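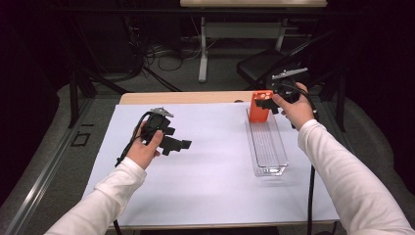
Week 4: Setting out a small shop floor

Filed under: Course Materials / Retail Basics

Right, last week we did stock rooms, so now we're out front where the customers are. I'm going to lean on the Kilik shop plan again because you've all got a copy (if you've lost yours, there's a spare in the folder by the door).

First thing I look at is where people slow down. Most shoppers need a few steps inside before they take anything in, so please don't put your best table right on the doormat! I did exactly that in my first shop and sold next to nothing off it.

Then aisles. Kilik had theirs at 1,000 mm, and two people with baskets could just about squeeze past each other. A pushchair and a basket, no chance. When they took one run of shelving out, the main aisle went up to 1,720 mm and the whole place felt calmer, even with less on sale.

Height next. The tall units at the back are 2,250 mm and I think that's too much for a room that size. Keep the top shelf for light, spare or showy things, and put what you want to sell between waist and eye level.

The till is the bit we'll argue over. I like it on the left near the back, some of you will want it by the door, and both can work if you can see the entrance from it.

For next time: redraw the Kilik plan with the till moved, and spend 20 minutes in the Mirulent branch watching which way people turn. Pencil is fine. Bring the reading on Iltetari too, pages as marked.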